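The plates from my grandmother's Ashworth cupboard went one by one, mostly in July, mostly by my hand. So this year I bought plastic-looking ones in colors she would have called "a choice."
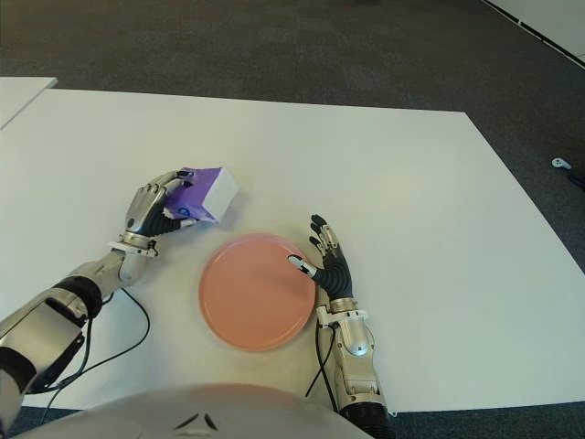 Washing up is a job I have put off since college, and I own 4 kinds of brush to prove it. Lately I've gone minimal. A round pink plate, shallow, with a raised rim, asks very little of anyone. Ivan still wants gravy on his, and a rim like that only holds so much.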